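Ticket 223 - Table finish, meeting room, Ruddock building
Opened by: Nathalie Stevens
Product: Itberg table, pale wood top
Priority: low
Status: open, waiting on supplier

Reported problem
Top feels tacky under the forearms by mid-afternoon. Paper left on it overnight has to be peeled off. Started in July, after the switch to Sadine spray cleaner. The table in the next room (ticket 222) has the same top and is still on plain soap and water. No complaint there.

Log

09:10 - Wiped a test patch at the window end with a damp microfiber cloth. Cloth came up gray. Patch still tacky once dry.

09:40 - Second patch, warm water with 5 ml of dish soap per liter, then clean water, then a dry towel. Tackiness gone on that patch. Suspect cleaner residue and not a failed finish.

10:15 - Called Skorari, who supplied the top. They advise against alcohol or any solvent until the finish type is confirmed. Order record says oil, invoice says lacquer. Asked them to check.

13:30 - Did the whole top with the soap mix, working with the grain.
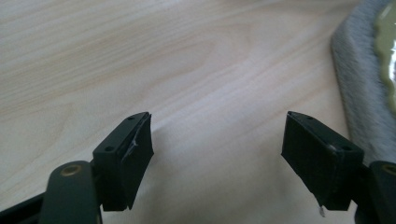 Left it 16 minutes between the rinse and the towel, which was too long. Next time dry each section right after rinsing it.

15:05 - Paper test: one sheet, one heavy book on top, left until morning.

08:20, next day - Sheet lifted clean. Underside edge on the door side still tacky, missed it the first time. Redone.

Open items
- Skorari to confirm oil or lacquer
- Sadine spray off the cart for this room until they do
- Repeat paper test after a week of normal use - if it sticks again, reopen as a finish fault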